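31/07/2019, dye bench, Westumska workshop

Second go at the walnut hull bath today, and I am so much happier with it than I was with the first! Jyoti Joshi had left me a note (bless her) saying to soak the hulls overnight before heating them, and the liquor came up a lovely deep brown, nearly coffee. I used 600 g of hulls for this pot and kept the heat low all morning, stirring whenever I walked past, so probably a bit more than I needed to.

The Solanki cotton took the color evenly. The Jammont linen is still being stubborn along the folds, and I think I crowded the pot again. I always tell myself I won't and then there is one more piece on the pile and in it goes. 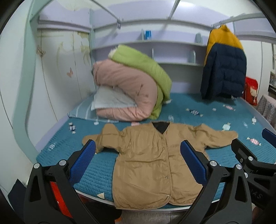
What I really want out of these baths is a good quiet tan, something you could wear every day without thinking about it. The first dip gave me more of a gray, and the iron pot is my chief suspect. I would be very pleased to land near the tan of that button-front jacket, and the black inner collar has me wondering about a darker strip for the Sinari samples too, maybe from the same hulls with a longer soak and a pinch of iron. Pushpa Singhal thinks oak gall would get there sooner, and she is usually right about darks.

Rinse water ran clear after the fourth change. Swatches are on the line by the back window, tagged in pencil, so please leave them there until I've had a chance to see them in morning light. We are down to roughly 1000 g of hulls in the blue tub, which has to last us until the October fall, so no big batches please, however tempting!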